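Monday Fiction
January
By the Night Desk

The Memholm Clock

The claim was that the clock at Memholm had been right for 42 years without anybody laying a hand on it. I read this in the letter from the ferry company and wrote "no" in the margin. Then I read the rest of the letter.

The company was called Vandus and it wanted to sell the ferry house, clock included. A buyer had turned up who was willing to pay extra for the clock, provided somebody from outside would sign a paper saying it was what Vandus said it was. I had signed papers like that before. I had also refused to sign a good many, and I supposed I'd been asked on the strength of the ones I had signed.

I took the early bus along the Skosen and got off where the road stops. The river was high and brown. The clock hung over the ticket window, showing the hour on one dial and the tide on another, and it agreed with my watch, so I set my watch wrong by five minutes and looked again later in case someone inside was keeping an eye on visitors. It's a cheap trick and I use it every time. The clock paid me no attention.

"Satisfied?" said the woman from Vandus.

I said I would like to see the inside.

She said nobody had seen the inside. That was the point of it. If it were opened, it would no longer be a clock that had never been opened, and the buyer might feel differently. I said that in that case the buyer was paying for a lid. She went into the office and made a telephone call with the door shut, and when she came out she was carrying a screwdriver.

I have a few rules about mechanisms. Have a dark cloth down before anything comes out, so a small part can't hide on it. Keep everything on the one table. Don't let the owner tell you what a piece is for until you have decided for yourself. The works of the Memholm clock turned out to be big, plain and scattered over three brass shelves, and most of it I could have bought from a catalog. The part they were proud of was the tide train, the little group of gears between the hour side and the water side. According to the letter it had been cut by a man at Wumbei who used no drawings. I've met a lot of work that was supposed to have been done with no drawings. The drawings are generally in a drawer.

By noon the tide train was in pieces on the cloth. It didn't look like much. It never does. A round plate, some silver gears you could close your hand over, and all that talk.

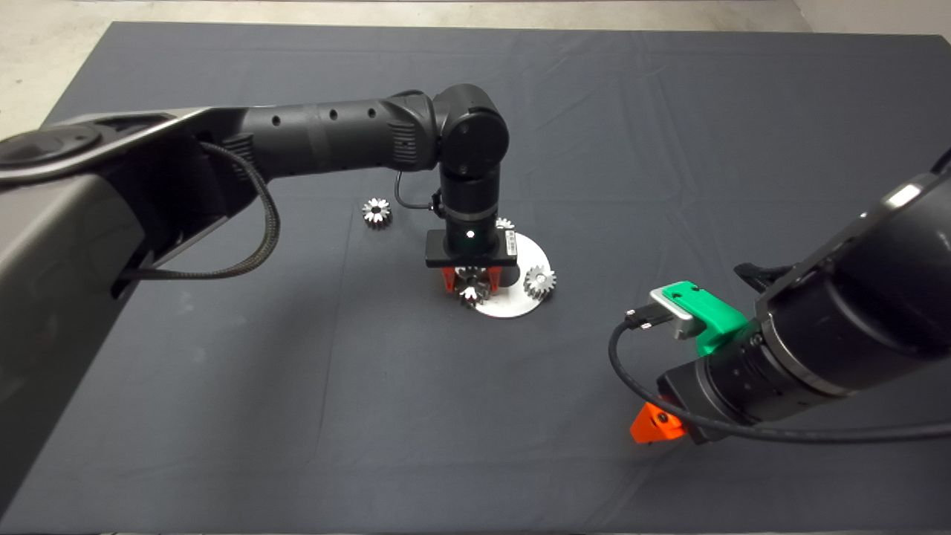
Put them back in a different order and it will still run, said a voice from the ticket window, and then you'll have to explain to her what the story was for.

It was the ferryman. He had come in for his gloves. I told him that gears cut by hand don't trade places so easily, that each one wears to suit its neighbor, and that if these had run together for as long as Vandus claimed, I'd be able to tell which one belonged where with my eyes closed. He said he would like to see that. I said it was a figure of speech. He said a lot of things were, around here, and he sat down on the bench with his gloves on.

So I did it properly. I took each gear to the window and went over the teeth with a glass. I wanted wear. Wear is the only witness I trust, having no interest in the sale. On a train that has turned day and night for that long, the flanks of the teeth go bright and a little hollow, and the oil leaves a brown line down in the roots. I was prepared to find it. I was prepared to be polite about it, too.

There was no wear. The teeth were as crisp as the day they were cut, and I didn't believe that day was very long ago.

I said so. The woman from Vandus said that was the quality of the Wumbei work. I said that quality was slower wear, and that none at all was a delivery. She said I had come with my mind made up. I couldn't argue with that, but I asked her to look through the glass, and she looked for much longer than she needed to.

"They told me it had never been opened," she said.

I believed her, for what that was worth. It is possible to sell a thing for years without knowing what's in it. I have seen it done with houses.

The ferryman asked whether we meant to put it back together, because the last boat went by the tide dial and not by anybody's opinion. It was a fair question. We cleared the cups off the end of the table and began again.
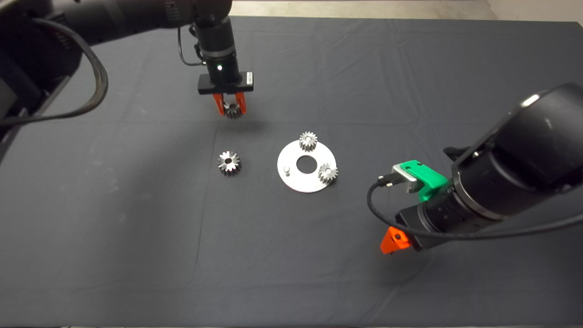 I had half a mind to prove him wrong about the order, and I'm sorry to report that I tried. I traded 2 of the gears, ran the train by hand and listened. It turned. I traded them back and it turned the same. If there was any difference, it was one I'd have had to be paid to hear.

We had it on the wall again before dark. I set it from my watch, remembered about my watch, and set it a second time. The ferryman watched me do this without a word.

At 7 the boat came in, and the tide dial said high water, and the water was high. I walked down to the landing to look at the mark on the post. Then I walked back and asked him who changed the gears.

He was stacking the chairs. He said he didn't know what I meant. He said the clock had been right for 42 years, and that people missed boats when a clock was wrong, and that he had never had a passenger miss a boat. On the hook behind him, next to the lantern, hung a ring of keys, and one of them was too small for any door in the place.

The paper was on the ticket counter. It had 2 lines for me to fill in: one asked whether the clock kept time, and the other asked whether it had ever been opened. I wrote "yes" on the first. On the second I wrote "yes, today," and the date, and gave her back her pen.

Reader comments

guest: Setting the watch wrong on purpose and then nearly setting the clock by it made me laugh out loud on the bus. I don't buy that she'd find a screwdriver that fast though.

riverside reader: The key is the only bit I'd cut. I had already guessed it was the ferryman when he came in for gloves and didn't leave.

guest: "Wear is the only witness I trust" is all very well, but a clean, well-oiled train under a light load can look awfully good for decades. Your narrator should get out more.

riverside reader: Decades, sure, but not day-it-was-cut good. And he swapped two of them and it ran the same.

Contact the Night Desk | Copyright, all stories remain with their authors | Back to top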